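Wrist camera too close to the gripper, or is it fine?
Home Builds > Arms and Grippers

ruan_sibiya
Hello all. I am building an arm in the shared workshop where I rent a bench, and I would like opinions before I drill more holes. English is my third language, so please ask if something is not clear.

The arm is a used Pivia. The gripper is my own arrangement: a textured plate on the underside and three small pins below it, with knurled tips. It must work at a clear slotted rack, where the slats are thin and the gaps between them are narrow. I wrote the control program myself. The small camera sits at the wrist.

My problem is the view. The gripper body fills most of the upper part of the picture. I can see the pins and the rack, but I see very little of what is around them.

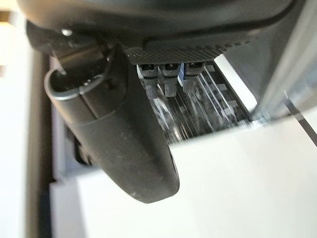

Wrist camera view, pins above the clear rack. The long curved finger is on the left.

My question is simple. Should I move the camera back by 13 mm, or leave it and add a second camera on the side? Moving it means a new bracket, and I have printed this bracket 2 times already.

torque_and_tea
I would leave it. You see the pin tips and you see the slats under them. What else do you need at that moment? For the big moves, use the joint positions.

nkuna_bench
I don't agree with torque. Half of that picture is dark plastic. If the arm comes in a little wrong from the left, the curved finger will touch before the pins do, and the camera will tell you too late. I would move it back, and also turn it a few degrees.

My other worry is the clear slats. They give bright white streaks. What do you use to find the gaps?

ruan_sibiya
Thank you both. For the gaps I use edge detection, with a threshold I chose by hand. It works well in the morning and badly after 4 pm, when the light comes from the other window. I saved 3,884 pictures to compare, but I did not sort them yet.

The tabs on the right side of the rack are easier for the program. They are not transparent, and they come at regular intervals.

nkuna_bench
Then use the tabs! Find the tabs first and calculate the gaps from them. Forget the slats.

torque_and_tea
Agree about the tabs. Still don't agree about the camera. Every time you move it you must calibrate again, and with a longer bracket it will shake more.

larari_fan
Is one pin shorter than the other two? The right one looks a bit shorter to me, and it stands a little apart. Or maybe it is only the angle.

ruan_sibiya
larari_fan, I must measure it. I cut all three to the same drawing, but I fitted that one last and I was in a hurry. I will take them off this evening.

larari_fan
Please do that before the bracket. I spent the whole of December correcting software for a pin that was badly seated.

torque_and_tea
What did the second camera cost, if you go that way?

ruan_sibiya
The one I looked at is 900 rand, plus a cable. The bracket costs me only plastic and one evening. So I will measure the pins first, then write the tab detection, and after that decide about the bracket. nkuna_bench, how many degrees did you turn yours?

nkuna_bench
Five, toward the finger side. Start with less and look at the picture before you tighten anything.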